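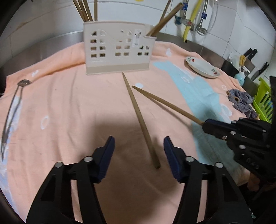
January, after the late shift

Got in at six to find my name on the new rota under "demonstrations". Vesna Kos has put four of us from the wash-up at Tatham on it, two hours at a time, and the rest of the day is dishes as before. You hold one of the hand grippers, sometimes one in each hand, and do the ordinary jobs with them. Today was chopsticks out of the holder and back in, over and over, on the pink towel on the counter. The count on my sheet was 62 by the break. They want 324 before they move on to spoons.

It is slower than using your fingers. A chopstick is thin and rolls if you come at it from the side, so I have started going in at a slant and closing gently. My thumb aches. I asked Vesna if we could swap hands halfway and she said yes, as long as it goes on the sheet.

The recordings go to Vollon, who are meant to have an arm on the cutlery station by summer. Keane asked straight out at the meeting whether that means fewer of us. The answer was that no hours will be cut for 18 months and that the cutlery people will move to prep. Prep pays a bit more but starts at five, and Keane has the school run. I don't mind five. I do mind that it was only said out loud and I have written to ask for it on paper.

Cutlery is the job everyone gives to the new starters, and it is where I learnt who was who. I don't know where they will put new people after this.

Bus was late. Soup for tea. On again at six tomorrow, same station, and I must remember the thumb strap.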